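24 mai 2024 – Bretis. La chaîne locale Vandel annonce qu'elle refond son journal du soir et que celui-ci commencera désormais à l'heure. La nouvelle formule sera à l'antenne dès le mois de juin, à 19 h, et durera quarante minutes au lieu de vingt-six, durée historique dont aucune archive de la maison n'explique l'origine.

Le rendez-vous s'appellera « Bretis ce soir ». Il remplace « Le Journal de Vandel », titre en vigueur depuis la création de la chaîne et que les téléspectateurs appelaient de toute façon « les infos ». La direction a examiné plusieurs autres propositions, dont « Horizon 19 », écartée pour ressemblance avec un lotissement, et « Le Grand Direct », écartée après lecture du budget.

Le journal sera présenté en duo, une première pour Vandel. Le pupitre unique, fidèle compagnon de onze saisons, cède la place à un plateau à deux fauteuils, avec un troisième siège pour l'invité. Jusqu'à présent, l'invité restait debout, et les entretiens étaient courts. Les noms des deux présentateurs seront communiqués le soir de la première, à l'antenne, par les intéressés eux-mêmes.

Le contenu change aussi. La première partie reste consacrée à l'actualité du bassin de Bretis : conseils municipaux, travaux, tribunal, transports. La deuxième s'ouvre aux reportages longs, c'est-à-dire de plus de deux minutes. Un sujet d'enquête sera diffusé chaque semaine. Le premier porte sur les horaires du pont mobile, un dossier sur lequel la rédaction a reçu 438 courriers, dont plusieurs de la même personne.
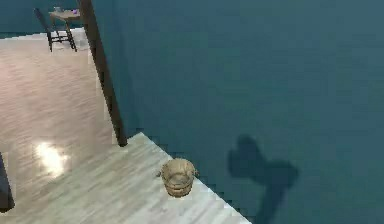
La météo sera-t-elle maintenue dans la nouvelle formule ?
Elle le sera, en fin de journal et sur une durée portée à trois minutes, avec un bulletin distinct pour la côte et pour l'arrière-pays.

Cette séparation était réclamée de longue date par les communes de l'intérieur, lasses d'apprendre chaque soir la force du vent au large. Les coefficients de marée sont conservés. Le fond sonore qui les accompagnait, une composition pour flûte et synthétiseur, quitte en revanche l'antenne. Vandel remercie les téléspectateurs qui l'ont supporté et présente ses excuses à ceux qui l'aimaient ; ils ont écrit, eux aussi.

La réalisation technique a été confiée à Draltimetti, société de production installée à Bretis, qui assurait déjà la captation des soirées électorales. Son cahier des charges tient en 798 lignes. Il prévoit une régie entièrement renouvelée, deux unités mobiles légères pour les directs en extérieur et un système de secours destiné à éviter que ne se reproduise l'incident de l'hiver dernier, au cours duquel la mire a réalisé l'une des meilleures audiences de la saison.

L'habillage graphique est l'œuvre du studio Cheon. Le générique passe de vingt-deux à huit secondes. Le globe terrestre en rotation disparaît : la zone de couverture de la chaîne n'en occupait, selon les calculs du studio, qu'une part difficile à faire apparaître à l'écran. Les bandeaux d'information gagnent en lisibilité et perdent leur effet de reflet métallique. La couleur principale sera un bleu-vert que Cheon désigne par un code et que la rédaction appelle « le bleu », au désespoir poli du studio.

Avant d'arrêter ses choix, Vandel a mené une consultation par questionnaire auprès de son public. La chaîne a reçu 2 143 réponses exploitables. Les attentes qui s'en dégagent sont nettes : davantage de sujets sur les petites communes, des directs moins bavards et la fin des micros-trottoirs sur la chaleur en été. Les deux premières demandes ont été intégrées à la nouvelle grille. La troisième fait l'objet d'un engagement ferme de la rédaction, valable jusqu'à la première canicule.

L'équipe s'agrandit en conséquence. Quatre postes ont été ouverts : deux journalistes reporters d'images, une personne à l'édition et une autre chargée de la diffusion en ligne. Jusqu'ici, la mise en ligne du journal revenait au dernier collaborateur à quitter le bâtiment, système souple qui expliquait certains retards et quelques départs discrets vers 19 h 25. Les éditions seront maintenant disponibles sur le site de la chaîne une demi-heure après leur diffusion, sous-titrées, et resteront consultables pendant un an.

Les sous-titres seront relus. Vandel tient à cette précision depuis que la transcription automatique d'un conseil communautaire a attribué à l'assemblée l'adoption d'un « plan poireau ». Il s'agissait du plan bureau.
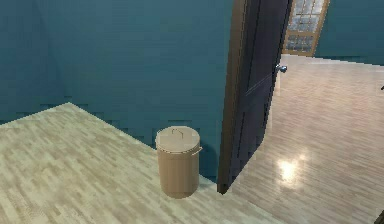
La soirée de lancement sera ouverte au public. Une projection en direct du premier numéro est prévue à la salle des fêtes de Bretis, qui peut accueillir 1 000 personnes, et la chaîne a la lucidité de n'avoir commandé qu'un seul buffet. L'entrée est libre, dans la limite des places disponibles. Les présentateurs rejoindront la salle après le journal, à pied, le studio se trouvant dans la rue voisine. Une séance de questions avec la rédaction suivra ; les questions sur le pont mobile seront regroupées.

Les autres programmes de Vandel sont peu touchés par cette refonte. Le magazine agricole garde sa case du matin. Le débat politique mensuel est avancé d'un quart d'heure, ce qui devrait permettre d'en diffuser la fin. La rediffusion nocturne du journal est maintenue à 1 h 10, à la demande d'un public que la chaîne connaît mal, mais qui se manifeste dès qu'elle est décalée.

Pendant la période de transition, « Le Journal de Vandel » sera diffusé normalement dans sa formule actuelle. Sa dernière édition proposera une rétrospective d'images d'archives, dont l'inauguration du rond-point nord, la visite ministérielle interrompue par la grêle et la première météo en couleurs. Le pupitre sera ensuite mis en vente au profit de l'école de musique de Bretis. Il est lourd, et l'enlèvement reste à la charge de l'acquéreur.

Informations pratiques

« Bretis ce soir », tous les soirs à 19 h sur Vandel, à partir de juin.
Rediffusion à 1 h 10 et en ligne sur le site de la chaîne.
Production : Vandel. Moyens techniques : Draltimetti. Habillage : studio Cheon.

À propos de Vandel

Vandel est une chaîne de télévision locale généraliste établie à Bretis. Elle produit un journal quotidien, un magazine agricole, un débat politique mensuel et des retransmissions sportives, principalement de handball. Elle est diffusée par voie hertzienne, sur les réseaux des opérateurs et sur internet.

Contact presse

Service communication de Vandel, Bretis. Les visuels du nouvel habillage et le dossier de presse complet sont envoyés sur simple demande. Les demandes d'accréditation pour la soirée de lancement doivent préciser le nom du média, le nombre de personnes présentes et, pour les équipes de télévision, le besoin éventuel d'une prise électrique, la salle en comptant peu.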